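Looking After Wooden Tabletops – Handout 3
Wetport Evening Classes, Furniture Care for the Home

Welcome back, everyone. Last time we spent so long on chair legs that we never got to tables, so this handout picks up where we left off. Please bring it with you in December, when we do the waxing session, and wear something you don't mind spoiling.

Reading the grain

Before you put anything on a tabletop, get to know it. Crouch down so that your eye is nearly level with the wood and let the light from a window or lamp run across it. You'll find that a smooth finish throws back a pale sheen that hides the grain, and that when you shift your head a little the lines come back again. Move about until you have seen all of it, and take your time – I have taught this class for years and I still miss things on the first look.
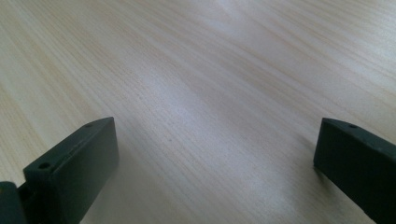
Pale woods are the ones people ask me about most, I think because every crumb and speck shows up on them. Try a soft, barely damp cloth first, going the same way as the grain, and dry straight after. If a mark stays put, leave it alone until you know what the finish is. A fingernail through the cloth is as rough as I would get at this stage.

Sanding, if you must

Most tables never need it. If yours does, and it is solid wood, a light pass with 600 paper along the grain is plenty between coats of varnish. The 2000 is for the very last rub, and you should hardly feel it working. Please don't sand across the lines, however awkward the corner – those scratches love to turn up later under the new finish, usually right where the light falls.

For next time

Choose one table at home and look it over twice, once in the morning and once by lamplight. Jot down which way the grain runs and where the finish seems dull. The Camis workbook has a page for this on 26, but the back of an envelope will do nicely.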